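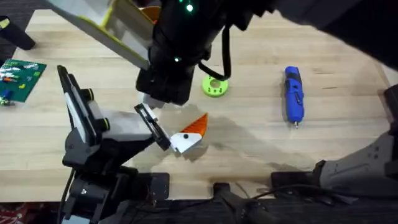
STUDENT PROJECTS / TALKS

Speaker notes: Two arms, one table
28 Jul 2025 · 3 min read · 2 comments · 40 shares

Slide 1. Title

Good afternoon, and thank you for coming to the last talk before the break. I will speak for our student group from the Guta robotics course. We call the project Fedateck. Please keep the questions for the end, except if my English is not clear, then stop me at once.

(Leave the photo on the screen during the whole first part.)

Slide 2. What we wanted

The task sounds small. One arm must pick up a small object from the table and give it to the other arm, and the second arm must put it down in a place that we choose. A child of three can do this. We needed one full semester.

The orange and white piece next to the gripper is our test object. In the group we call it the bird. It has an orange triangle which looks like a beak, and one black dot for the eye. We selected it because it is difficult to hold. The sides are not parallel, so if the fingers close at a wrong angle, the piece turns and slides out.

Slide 3. The table

Both arms are fixed to the same wooden table. In October we had them on separate tables, and each time somebody leaned on one of them, the calibration was lost. I recommend to every beginner team: one table, and clamps which you check each morning.

You will notice the blue rotary tool and the green disc with the holes. We leave other things on the table on purpose in this stage. The program must learn to ignore them. A clean table gave us very nice results which we could not repeat the next day.

(Pause here. Ask who has had the same experience.)

Slide 4. How we collected the runs

We recorded 107 handovers, with one student guiding each arm. The two students must agree who moves first. In the beginning they talked all the time. Later they used a short count, and finally they worked silently, only looking at the fingers – this was for me the most interesting part of the project, even if it is not in our report.

Slide 5. Problems

First, the wrists. The wrist of the second arm is large and it comes down over the middle of the table, so it hides the object from a camera above. We moved our overhead camera two times before we were satisfied.

Second, the cables. The loop at the wrist must be long enough for a full turn, but a long loop catches on things. We lost a whole afternoon to this.

Third, the shadows. In the evening the light in our lab is different, and the program took the shadow of the bird for a part of the bird. Now we record at different hours.

Slide 6. Results

(Speak slowly, show the table of results only after the first sentence.)

In the final test we made 40 handovers. The pick by the first arm is now stable. The transfer between the grippers is still the weak point, mostly when the object is turned with the beak away from the second arm. I prefer to say this openly, as the judges at the Mkhize student day asked exactly about it.

Slide 7. Next semester

The new group will continue with softer finger pads and a second object with round sides. The plans for our table clamps are in the Grurnitz lab folder, and every team in the course may copy them.

Thank you. Questions now, and after that the table is open for those who want to try guiding an arm.

2 comments · Share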